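Home Programs Reports Get Involved Contact

Helar Valley Reading and Skills Program
Progress report to the Mabuza Fund
Covering the period through July

Prepared by Tanveer Rana, program manager

1. Where we are

The grant pays for two things: evening classes for adults who want to improve their reading and writing in English, and the refit of the old annex on Jindon Street so those classes have a permanent home. The classes are on schedule. The refit is behind on one item, the heating, and ahead on most of the others.

We enrolled 46 learners at the start of the period. Of those, 33 were still attending at the end of it. Our plan assumed we would keep a slightly larger share than that. Section 3 goes into why people left and what we are doing about it.

Spending is within budget overall. We are asking for one change, a move of $2000 between budget lines, explained in section 5.

2. Classes

We run three levels. The beginner group meets twice a week, the middle group twice a week, and the upper group once a week with homework. All classes start at 6:30 p.m. We tried a 5:45 start in the first few weeks and dropped it when the bus times changed.

The beginner group works from the Tirness workbooks, which we bought in the last period. The tutors like the early units. The later units move fast, and in the beginner group they now spend two sessions on each unit from unit 7 on. This means the group will finish the book later than the plan said. We do not think it makes sense to rush them to hit the original date.

The middle group has spent most of its time on forms, letters and work messages. This was the learners' own request. One learner brought in a lease renewal and the tutor built two lessons around it, with the name and address taken out. We have kept those lessons and will use them again.

The upper group is small and steady. Several of its members want to sit the entrance test for the community college in the fall. We have set aside the last half hour of each class for test practice, and the college has sent us old papers to use.

Tutor hours are slightly under plan. One tutor went on leave in the spring and we covered her group by combining it with another for five weeks. The combined group was too large, and we would hire a substitute if it came up again.

3. Attendance

We called or wrote to every learner who stopped coming. Most of them answered. The main reasons were a change in work shifts, moving away from the valley, and trouble with child care. Two people said the class was not what they expected, and both of them had been placed in the wrong level at the start.

As a result we have changed the placement interview. It used to be a one-page written test. It is now a short conversation followed by a reading task, and the tutor who gives it decides the level the same evening. It takes longer, but there have been no requests to change level among the people placed this way.

Child care is harder. We looked at running a supervised room next to the classes. The insurance quote was more than we could take from the current budget, and the staffing rules would need two trained adults every evening. We would like to raise this in the renewal application.

Learners whose shifts changed can now switch between the two weekly sessions at the same level or pick up the worksheets from the office. Four people are doing this at present.

4. The annex

The annex has two classrooms, a small office and a shared room at the back. Painting, lighting and flooring are complete. The door to the side street has been widened and the ramp has passed inspection. The tables arrived in the spring, and the learners have mostly pushed them together into one long row in the larger classroom, which suits the discussion work.

Acoustics were a problem in the first weeks. The walls are bare block under the paint and two classes at once could hear each other clearly. Carpet tile in the corridor helped, and a door seal on the smaller classroom helped more.
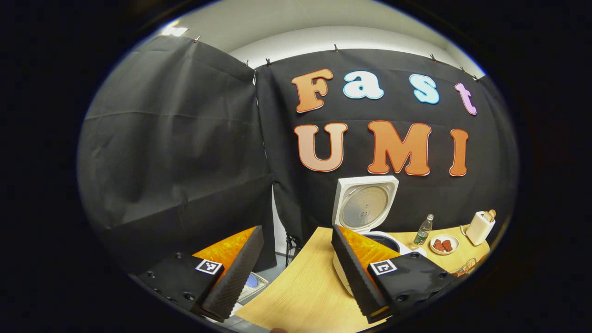
5. Budget

Three lines are worth noting.

Furniture and fittings came in under budget. We bought the chairs used from a school district that was closing a building, and they are in good condition.

Heating is over. The contractor found that the existing pipework could not carry the new units and part of it has to be replaced. The work is booked for the early fall, before we need the heat. We ask the Fund to approve moving $2000 from furniture and fittings to heating. This does not change the total.

Learning materials are on budget. We ordered 100 extra exercise books so that learners could take one home and leave one in class. The tutors say that homework comes back more often now.

6. Next period

Fall enrollment opens in the last week of August. We will hold two open evenings at the annex and put notices in the library, the clinic and the two grocery stores on the main road. The new placement interview will be used for everyone, including returning learners who want to move up.

The heating work should take nine working days. Classes will move to the library meeting room while it is done, and the library has agreed to the dates.

We also plan to start a simple reading check at the beginning and end of each term. At the moment we rely on tutor notes, which are useful but hard to compare. The tutors have picked a short passage for each level and will try it with the upper group first.

The next report will include the first set of those results, the final heating invoice and the fall enrollment figures.

Contact the program office | Copyright Helar Valley Reading and Skills Program | Back to top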